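Pledholm Student Robotics Program
Progress Report to the Domański Fund, Second Reporting Period

1. Summary of Activities

During this period the program moved from classroom instruction to practical work on the bin picking project. The student team is divided into 2 groups, one responsible for grasp planning and the other for the gripper and its hoses and cabling. Both groups meet at the Mukthorpe laboratory under the supervision of the program coordinator, Chaimae Benmoussa.

The current task requires the arm to remove mixed household items from a deep metal bin. Students selected the items themselves, with attention to differences in shape, stiffness and surface finish. Clear plastic remains the most difficult category for the detection software.
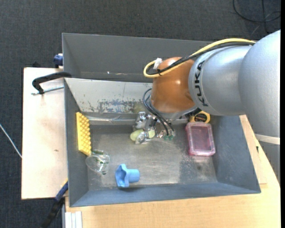 Cable routing at the wrist was revised in September after students reported that the earlier arrangement limited rotation near the bin walls. The revised layout has been adopted for the remainder of the project, and the gripper group has written a short inspection procedure to be completed before each session.

2. Participation

Seven students completed the safety module and are approved to operate the arm with a supervisor present. Two have asked to continue into the spring term.

3. Expenditure

Of the equipment allocation, $3,000 was spent on replacement gripper parts and fittings ordered through Plitetti. No change to the approved budget is requested.

4. Next Period

The team will begin timed trials and prepare its entry for the regional student competition. Trial results will be included in the next report.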